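4. Collecting the demonstrations 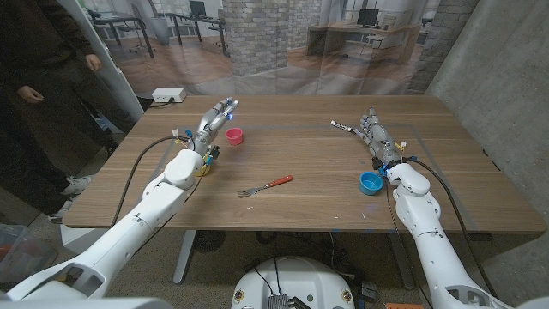 Figure 3. The two-arm station during tabletop work. The right hand holds a marker; a red cup, a blue cup and a fork are on the table inside the light-gray tape outline.

4.1 How we teach a task

I'll describe our teaching setup in more detail than most papers bother with, mainly for the reader who wants to build one. We taught every task in two ways. In the first, which I'll call hand guiding, the teacher takes hold of the robot's forearms and walks them through the motion while the motors go slack enough to be pushed around. In the second, remote control, the teacher sits two meters away with a pair of small leader arms on a desk, and the robot copies whatever those arms do. The leader arms run on a software layer we call Nekau, and the recordings from both methods land in the same log format, so the learning code in Section 5 never has to know which kind it is reading.

The finger commands are where the two methods really part ways. With hand guiding you have no spare hand to close the robot's fingers, so the teacher uses a foot pedal with two positions, open and closed, and a slow ramp in between. It works nicely for cups. For a marker or a fork it is a pain, and I say that as the person who wrote the pedal code. With remote control the teacher wears a pair of thin gloves, and each finger gets its own signal. You lose the feel of the contact, though, and new teachers tend to squeeze much too hard for the first few tries.

4.2 The tasks

We settled on a family of tidy-up tasks we call Fondell, built from things anyone has in a kitchen or an office drawer. The objects in Figure 3 are from this family. A typical instruction is "put the marker in the red cup" or "move the fork next to the blue cup," and the teacher reads it off a card before each recording starts. I was tempted to add harder things (a zipper bag, a stack of napkins – the napkins went very badly), but in the end we kept the list short so that we could get plenty of takes of each task.

Both arms are live in every recording, even when the task really only needs one. This was Mutua Kariuki's idea and I argued against it for weeks. My worry was that the idle arm would fill the data with meaningless drift. His point was that a teacher who knows both arms are available will use the second one in small helpful ways, like steadying a cup while the marker goes in, and that we would never see those moves if we switched an arm off. He was right about the cups. I was a little bit right about the drift, and Section 5.2 explains how we filter it.

The tape on the table marks the area where objects may start. Before each take, a script called Ngui draws a starting position for every object and shows it on a tablet, and the teacher sets things out to match as well as they can by eye. We did try a printed grid on the tabletop for a while. The policy learned to lean on the grid lines, and its success rate fell apart the first time we ran it on a bare table, so the grid went away and the plain tape stayed.

4.3 What we recorded

After throwing out bad takes we were left with 391 recordings by remote control and 264 by hand guiding. The gap is mostly fatigue. Pushing two arms around for an hour is real exercise, and our teachers asked for a break much sooner than they did at the desk. We dropped 57 takes in total, for three kinds of reasons: the log had a hole in it, the teacher did the wrong task, or an object left the table. A fumble that the teacher recovered from was kept. I think these recoveries are some of the most useful data we have, and I'd encourage anyone copying our setup to resist the urge to clean them out.

One thing we got wrong early on was letting each teacher use only the method they liked best. It made for a pleasant month, but it also meant we couldn't separate the method from the person. In April we started over with a proper rotation, in which every teacher does a block by hand and then a block by remote control on the same tasks, with the order flipped for the next person. None of the earlier takes are in the counts above.

4.4 What differs between the two kinds of data

Hand-guided motions are smoother through the air and shorter overall. People who are holding the arm seem happy to swing it in one go. Remote teachers move in little stages – reach, stop, look, lower, stop again – and the pauses bunch up just before the fingers close. We first treated the pauses as noise and trimmed them. That hurt the grasping a lot on thin objects, so we put them back, and the numbers in Section 6 all come from untrimmed recordings.

There is also the problem of the teacher's own body. During hand guiding the teacher's arms get into the head camera's view, and a policy trained on those images alone can come to expect a person's sleeves near the robot's wrists. We handle it by replaying each hand-guided recording once, with the teacher out of the way and the objects put back where they started, and keeping the images from the replay. A replay doesn't always succeed (the fork is the worst for this, as its handle tends to roll under the fingers), and when it fails we mark the take as motion only. That happened 138 times, which was more than I had hoped for. These takes still count toward the hand-guided total, but they train only the part of the model that doesn't see images.

Wrist angles turned out to be the last big difference. The leader arms have a slightly smaller range at the wrist than the robot does, so remote teachers come at a lying marker from a narrower set of directions. Hand guiding has no such limit, and its takes cover approaches we never see in the remote data. Section 5.1 describes how we weight the two sets when they are mixed.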